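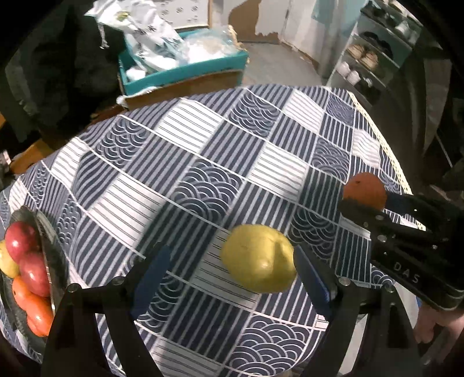
## Gotbridge fruit scheme adds apples and pears for December

A fruit delivery scheme in Gotbridge will add red apples and pears to its mixed bags from the start of December, organisers have confirmed.

The scheme, run by the greengrocer Teixeira on Masarance Road, supplies 119 households in the town. Each bag has so far held oranges, mandarins and whatever else the shop could buy at a fair price that week. The new bags will cost the same as the old ones and will weigh 2 kg.

Tia Bickerstaff, who manages the shop, said customers had been asking for fruit that could be put out in a bowl and left for a few days. "People want a bit of colour on the table at this time of year," she said. "They don't want to be in and out of the fridge."

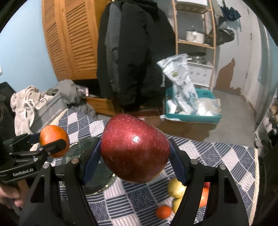 Teixeira is asking households to sort their fruit when it arrives and to eat the ripest first. Any flat, clean surface will do for the job, and a bed with a quilt over it is as good as a worktop if the kitchen is small. A large red apple can be checked all over in a few seconds, while pears that are still yellow-green may be kept back for later in the week. Mandarins should go on top of the heavier fruit.

Nipon Phromma, who drives the delivery van, said the round now has 19 stops in the Kovell flats alone. Deliveries there will move to 4 pm.

The shop has ordered 1000 paper bags for the winter. Households wishing to join can leave their name at the counter. Existing customers need do nothing unless they would like to leave out the pears.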